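打印本页 | 用电子邮件发给朋友

给机器人当师傅:一套“夹子工具箱”是怎么回事

小读者科学角 · 机器与人

你大概早就发现了,电视里的机器人特别能干。它们会开飞船,会跟坏人打架,有时候还会讲冷笑话。可是你要是请一台真的机器人把书包从椅背上拿下来,它很可能在椅子前面站上半天,然后把椅子举起来。

别笑它。你两岁的时候也差不多。

这篇文章要讲一样东西,名字叫 Nultero,是一家叫 Rererel 的公司出的工具箱。箱子里没有机器人,一台都没有。花了钱却拿不到机器人,听着有点亏,我第一次听说的时候也这么想。后来我在 Oltitholm 借到一套,用了整个四月,现在可以跟你讲讲它到底干什么用,哪里好,哪里让人想把它塞回箱子里。

机器人为什么要人教

先问一个怪问题:你是怎么拿起一个杯子的?

你会说:伸手,拿起来,完了。好,现在请你把每一步都写下来,写给一个从来没见过杯子、也没有手的人看。手要伸多远?手指张多大?碰到杯子以后捏多紧?捏松了,杯子掉地上;捏紧了,如果是纸杯,果汁就会喷你一脸。杯子是满的还是空的?把手朝哪边?旁边有没有猫?

写到第三页你就会发现,拿杯子这件事其实难得要命,只是你的身体偷偷替你办好了,一直没跟你说。

早些年,工程师真的是这么一条一条写的。写出来的机器人在工厂里干得不错,因为工厂里每个零件都乖乖待在老地方。可家里不一样。你家的书包昨天在椅子上,今天在沙发底下,明天可能在学校忘了带回来。写规则的人写到头发都白了,也写不完一个普通小孩的房间。

于是有人换了个主意:干脆做给它看。人做一遍,机器把整个过程记下来;人再做一遍,再记;做上很多很多遍,让电脑自己去找里面的规律。大人管这叫“示范学习”。你在幼儿园学系鞋带用的也是这个办法,只不过老师没有给你做一千遍。她要是做了一千遍,多半已经改行了。

那为什么不直接拍录像

好问题。网上有那么多人做饭、叠衣服、修自行车的录像,让机器人坐下来看不就行了?

麻烦出在手上。你有五根手指,还会拐弯。很多机器人只有两片夹子,像厨房里夹面包的那种。你让它看人用五根手指剥橘子,就像让一只鸭子看人弹钢琴,它可能看得很认真,但是轮到它的时候,它还是只有两只鸭掌。

所以要反过来。别让机器人学人的手,先让人去用机器人的“手”。人拿着夹子干活,人能用夹子办到的事,长着同样夹子的机器人就有希望办到。

Nultero 卖的就是这个。工具箱里最要紧的是两只手持夹爪,一手一只。手指头负责让它张开和合上,夹爪自己带着摄像头,记下它眼前的东西。另外还有一副背带和一个戴在头上的摄像头,从上面往下看两只手在忙什么。

也就是说,你干活的时候,头上有一双眼睛,两只手上又各有一双。要是你一边干活一边偷吃饼干,会被三个角度同时拍到。
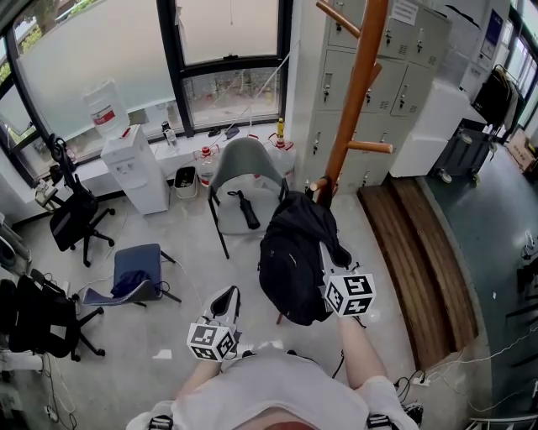 从高处往下看:两只手,两只夹爪。 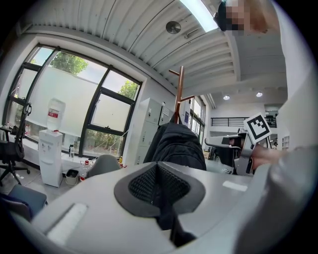 换到夹爪的位置去看,天花板也进来了。
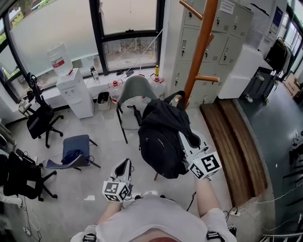 夹爪顶上的白色方块印着黑白图案。
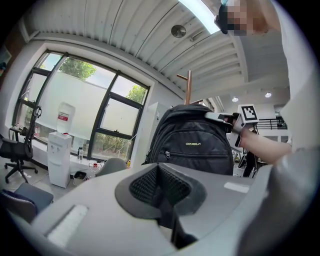

方块上的黑白格子是干什么的

每个看见它的人都会问同一件事:上面那个盒子是不是可以扫码付钱。

不可以,我试过。

那些黑白格子叫“定位标记”。你可以把它想成给摄像头看的名牌。对电脑来说,一只灰色的夹爪在一间灰灰白白的屋子里很不好认,就像在一锅米饭里找一粒有点胖的米。可是黑白格子边缘清楚,图案又特别,电脑一眼就能认出来:哦,是它。

更妙的在后面。方块的大小,电脑事先就知道。格子看着小,说明离得远;看着大,说明凑得近;格子歪了,变成斜斜的四边形,说明夹爪转了个角度。就靠这几样,电脑能算出夹爪在空中的位置,还有它朝着哪边。

为什么要做成方块,贴一张纸不行吗?你拿一张生日卡片,正面对着镜子,能看见图案。把它转过去,就只剩白纸背面了。方块有好几个面,手转来转去,总有一两面还露在外头。设计的人显然带过小孩,知道指望谁老老实实把正面朝前是没戏的。

你可以自己试一试(不用花钱的版本)

需要的东西:一把夹面包的厨房夹子,一个空书包,一把椅子,一个有耐心的大人。

先把书包挂在椅背上。用一只手拿夹子,另一只手背到身后去。现在请把书包取下来,放到地上,不许用别的手帮忙。

大部分人第一次会做这么几件事:先夹布,布滑走了;再夹带子,带子起来了,书包没起来;最后生气了,用夹子把书包拨下去。拨下去也算下去了,但是如果机器人跟你学,它以后会把全家的书包都拨到地上,还觉得自己很有礼貌。

然后找第二把夹子,两只手一起来。你会发现容易多了,一只稳住,一只去提。也会发现一个新麻烦:两只夹子会互相打架。你的左手和右手认识好多年了,平时不用商量,一拿上夹子,它们忽然变成了两个陌生人。

再闭上一只眼睛做一遍。两只眼睛能帮你判断远近,只剩一只的时候,夹子常常在书包前面空夹一下。机器人也常干这种事,对着空气夹得特别认真。

做完这个游戏,你对机器人的看法会客气很多。

在 Oltitholm 的一个月

好了,说回工具箱。

打开箱子,第一样掉出来的是说明书。说明书有79页。我把它从头读到尾,是因为那天下雨。前面一大半在讲安全,其中有一条请使用者不要用夹爪夹自己的鼻子。通常一本说明书里会出现这种话,是因为已经有人夹过了。

每只夹爪重800克。听着不多,跟一本厚词典差不多的事。可是请你拿一本厚词典,伸直胳膊,举到动画片放完片头曲。再拿另一只手举另一本。我干到第二天下午,胳膊就像两根煮过头的面条,晚上吃饭的时候筷子都在抖。

教我用这套东西的人叫 Aatos Lehtinen。他教人的方法很简单:你做错了,他就喝一口咖啡。第一个上午他喝了三杯。

我学到的第一条规矩是慢。平常你拿东西很快,一眨眼就好了,可是摄像头跟着夹爪一块儿晃,晃快了画面就糊成一团。糊了的画面对电脑没有用,就像你在过山车上写的作业对老师没有用一样。

第二条规矩是别挡。要是你把胳膊横在自己眼前,头上的摄像头就只能看见胳膊。我有一整段记录,从头到尾拍的是我的袖子。很好看的袖子,机器人从里头什么也学不到。

第三条规矩最难:每一遍都要有点不一样。

你可能会想,做示范嘛,当然要做得一模一样才好。我也是这么想的,所以头一天我把东西放在同一个地方,用同一个姿势,做了一遍又一遍,做得可标准了。Aatos 看完喝了很大一口咖啡。

他说的道理是这样的。假如你学数学的时候,老师只出一道题,二加三等于几,出一百遍,你会学会什么?你会学会看见题目就喊“五”。下次问你四加四,你还是喊“五”,声音很响亮。机器人也会这样。它要是只见过放在左边的书包,等书包跑到右边,它就照样去夹左边的空气。

所以东西要挪一挪,椅子要转一转,灯有时候开有时候关。屋里乱一点也不要紧。真正的屋子里有水桶,有电线,有挂着的外套,有不知道谁放在窗台上的瓶子。总在干干净净的空房间里学本事的机器人,进了你的房间会当场晕过去。

从现在起,要是有大人叫你收拾屋子,你可以说你在给机器人准备训练环境。我不保证管用。

到底要做多少遍

我们那个月一共录了1,762遍示范。

我知道你在想什么。你在想,要是有人让我把同一件事做1,762遍,我就离家出走。放心,我们是几个人轮着来的,还有人专门负责看时间,到点就赶人去休息。手酸的人做出来的示范会越来越懒,夹爪举得越来越低,最后像在遛一只看不见的狗。

这些记录里也有坏的。有的拍糊了,有的中间有人打喷嚏,有的做到一半夹爪没拿住。坏记录要挑出来。挑的活儿比录还闷,得坐在电脑前一段一段地看自己的手。看久了,你会开始对自己的手有意见。

不过有一类“坏”的要留着:没夹住,又重新夹上了。你想想看,机器人以后肯定也会没夹住。如果它见过的师傅从来不失手,它一失手就傻了,不知道接下来怎么办。见过师傅手滑以后再试一次,它就有样可学。

我觉得这一条很公平,总算有个地方是专门收集手滑的。

电脑怎么从里面“学”

这部分我尽量讲得短一点。

电脑拿到的每一遍示范,是一长串画面,再加上一长串数字。画面是摄像头看见的。数字说的是:这一刻夹爪在哪儿,朝哪边,张多大。

然后电脑玩一个猜谜游戏。给它一个画面,让它猜下一刻夹爪该去哪儿。猜完了看答案。猜得离谱,就把自己里头的小旋钮拧一拧;猜得差不多,就少拧一点。旋钮有非常非常多个,多到没有哪个人会想去数。猜了无数次以后,它猜得越来越准。

最后把它装到机器人身上。机器人看一眼,猜一步,动一下;再看一眼,再猜一步,再动一下。整个过程里它都不知道什么是书包。它也不知道书包里有作业,更不知道作业没写完。它知道的只是:看见这样的画面,夹子通常往那边走。

有的小朋友听到这里会失望,觉得它也太笨了。可是你想想自己早上刷牙的时候,脑子里真的在想刷牙吗?

这套工具箱好不好

Rererel 不单卖夹爪,整套可以按月租,我们那次一个月付了508欧元。对一个小朋友来说,这是很多很多年的零花钱。对一个想教机器人的实验室来说,比买一台真机器人搬来搬去要省事。

我喜欢的地方:

背上就能走。不用把一台沉甸甸的机械臂运到每一间屋子里,人走到哪儿,就能在哪儿示范。我们在 Hämäläinen 那栋楼里跑了好几层,上楼梯也没出什么事。

上手快。我妈妈试了一下午就会了,她连电视遥控器都不肯学。

能用两只手。很多事情一只手真的干不了,拧瓶盖、拉拉链、叠毛巾,都得有一只手扶着。

我不喜欢的地方:

沉。前面说过了,我的胳膊要求我再说一次。

背带是按大人的身材做的。给瘦小的人穿,扣紧了还是晃,松松垮垮像穿了爸爸的背心。小朋友可以在旁边看,不适合自己背着干。

夹爪没有感觉。你用手摸东西,能知道它软不软、滑不滑。隔着夹爪,你只能凭眼睛猜。我夹过一根香蕉,后来大家都不想提它。

还有说明书。79页里居然没有一张图告诉你箱子怎么装回去。箱子里的海绵挖了各种形状的洞,每一样东西看起来都能放进每一个洞,除了最后一样。

要是让我打分,满分十分,我给七分。扣掉的三分里,胳膊占两分,香蕉占一分。

常有人问的几件事

机器人学会以后,是不是就不用我收拾书包了?

恐怕还早。它今天学会从椅背上取一个书包,明天换一个带轮子的,它可能又要发呆。而且就算它会了,也只会收拾,不会替你背乘法表。

戴着摄像头会不会拍到别人?

会,所以要先问。录之前要告诉屋里的人,人家不愿意就不录。录下来的画面里,脸要打上马赛克,变成一堆小方块。你平时拿手机拍同学,也应该先问一声,虽然你大概没有自动打马赛克的本事。

机器人会不会学到坏习惯?

会,而且学得特别快。我有个毛病,夹东西之前喜欢把夹子空捏两下,像理发师那样。我自己都不知道。后来看记录,每一遍开头都有:咔,咔。Aatos 让我改掉。我花了一个星期才改掉,中间有几天连吃饭的时候都要提醒自己不许捏筷子。

长大以后可以干这个工作吗?

可以的,现在就有人在干。要有耐心,手要稳,能把一件无聊的事认真做很多遍,还得每一遍都做得有点不一样。如果你是那种把积木搭好又推倒、推倒又搭好的小孩,请继续。

机器人会谢谢我吗?

我问过。它看了我一眼,猜了一步,然后夹住了我的围巾。

小词典

夹爪:机器人的“手”,常常只有两根手指。手持的那种由人拿着用。

示范:做给别人看。做得好坏都会被学走,请小心。

定位标记:印着黑白格子的图案,让电脑知道东西在哪儿、朝哪边。也叫“不能付钱的二维码”(这个叫法是我编的,考试别写)。

数据:记录下来的画面和数字。一大堆数据看起来很厉害,其实里面可能有好几段是袖子。

读者留言

爱吃橡皮糖的小鱼:我用厨房夹子试了!书包没拿下来,椅子倒了。妈妈说这算示范失败,我说失败的也要留着。

三年二班语文课代表:请问“像在遛一只看不见的狗”是比喻句吗?老师让我们找五个比喻句,我在这一篇里找了七个。

豆豆爸爸:陪孩子玩了两把夹子的版本,我左右手真的会打架。孩子六岁,比我快。另外想问夹袜子用哪种夹子比较合适,我们家的头上太滑。

作者回复豆豆爸爸:在夹子头上缠两圈橡皮筋试试,我家是这么办的。别缠太厚,会合不拢。

不想写作业的恐龙:香蕉后来怎么样了

作者回复不想写作业的恐龙:做成奶昔了。

联系编辑部 | 投稿须知 | 版权所有,转载请先来信 | 回到页首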